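Visita à oficina da Nunavine, em setembro

Chegámos à Nunavine pouco depois das nove da manhã. A oficina ocupa dois pavilhões na zona industrial de Trunodetti, a 8 minutos a pé da estação, e abre ao público uma vez por ano. Fomos umas 156 pessoas, divididas em grupos pequenos.

A primeira parada foi o armazém de madeiras, onde vimos as tábuas empilhadas por espessura. Depois passámos à sala das peças pequenas: caixas, porta-lápis e organizadores de secretária. O modelo de uma só gaveta é o mais vendido nas lojas Zerkmont.

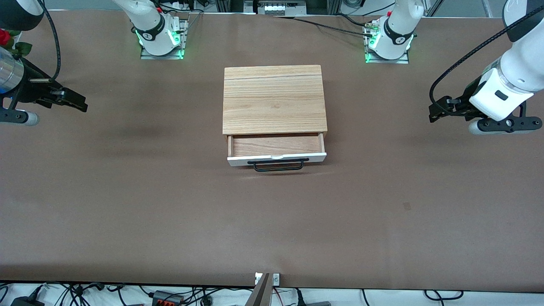 Caixa de madeira clara, com a gaveta entreaberta e puxador preto de arame.

O puxador foi o que deu mais conversa no nosso grupo. Havia quem preferisse um botão simples. Eu gostei do arame - apanha-se bem com dois dedos e contrasta com a frente branca. A gaveta é pouco funda, serve para clipes, chaves ou cartões, e não muito mais.

Perguntei pelos remates. Responderam que o canto é a zona onde aparecem mais defeitos e que cada peça é vista de perto antes de ser embalada. Na unidade branca com rebordo de madeira clara nota-se uma pequena junta vertical onde as duas tiras se encontram, e uma delas sai ligeiramente para fora da outra.

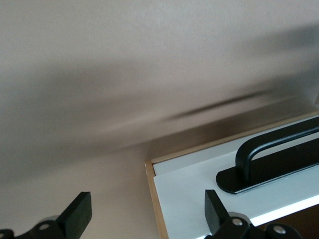
Informações práticas

A visita dura 5 quartos de hora e é gratuita, com inscrição prévia. O autocarro 244 para em frente ao portão. O café MacAulay, do outro lado da rua, serve almoços até às três.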